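Wolau's shared workshop holds off on the robot arm, runs the numbers in simulation first

Posted 14/02/2022 by Maxine Tapsell

I've been going on about the robot arm at the Wolau shared workshop since the fall, so you'll forgive me if I sound a little giddy. The members voted last night, and the arm is going ahead! Well, sort of. The purchase itself has been put off until April, and what got approved was the planning money — $2,000 of it — to work out what we should be buying in the first place.

I'll admit I went in wanting the whole thing signed and delivered. Lachlan Pryor, who has been running the equipment side of things for the workshop, talked most of us around in the first ten minutes. His point was that the arm is only one line on the bill. You've got the gripper, the stand, the safety gear, the power hookup, the training, and then the bench space it eats up, and we'd only ever had a quote for the arm. The other stuff could come close to doubling it, and he said he'd rather hear that now than in the summer when the rent goes up.

So the plan is to do the early work on a computer. Naima Benmoussa has been building our packing station in simulation, evenings mostly, and she put a bit of it up on the big screen for us. I think that did more for the vote than any spreadsheet. People who'd been sitting with their coats on started asking questions (good ones, too), like how far the arm can lean over the side of a box before its own elbow gets in the way, and whether a flat part is harder to pick up than a chunky one.

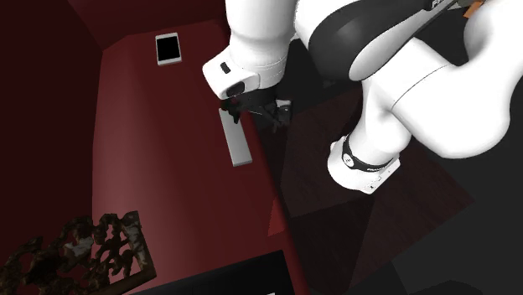

The simulated arm reaching into the red enclosure, with its gripper just over the light gray bar.

The flat part question turns out to matter a lot for the budget. Most of what we'd want the arm to handle is trim pieces for Mukby, the furniture outfit two doors down, and those are thin and lie flush on whatever you set them on. Naima's feeling is that a plain two-finger gripper will do fine for the majority of them, and that we can skip the fancier suction setup for the first year. Heather McKinnon wasn't so sure. She packs those orders by hand right now, 200 of them in a good week, and she said the long pieces like to swing if you grab them off center. Naima is going to add that to her list of things to try, along with a deeper box.

There's also the question of new or used. Politis, the dealer we've been talking to, has offered us a refurbished arm with a two-year service plan, and they're willing to hold it for 8 weeks without a deposit. I thought that was pretty generous! Lachlan wants to see the service records before he gets excited, and he'd like a second quote on a new one so we can compare the two properly. I've been asked to chase that, so if you know a dealer who returns phone calls, please send them my way.

The one real argument of the night was over floor space. Putting the arm by the back wall means moving the big band saw, and Þröstur Bjarnason, who uses it more than the rest of us put together, was not thrilled. He'd moved it once already for the dust extractor and it took him a whole weekend to get it cutting straight again. We went back and forth for a good while. In the end he agreed to it on the condition that the budget includes a proper mobile base for the saw, and that went in the minutes. He also wants tape on the floor to show the arm's full reach before anything gets bolted down, which seems fair to me.

As for the planning money, the biggest chunk goes to an electrician's report and a safety assessment. A smaller share covers the license for Ziltuvham, the simulation package Naima has been using on a trial up to now, and whatever is left is set aside for sample parts and a trip to see an arm running in person. Four seats in the van, and mine is already spoken for, sorry.

Dues are staying where they are this year no matter what happens. Lachlan was very clear about that, and he said it again after the coffee break for the folks who'd come in late. If the full purchase goes through, it would come out of the equipment fund plus whatever Mukby chips in for guaranteed hours, and they haven't put a number on that yet.

The cost sheet will be pinned up by the sign-in desk once the electrician has been through, and there's an envelope under it for comments. Naima is also happy to show the simulation to anybody who missed it. Just catch her in the evening before she gets her headphones on.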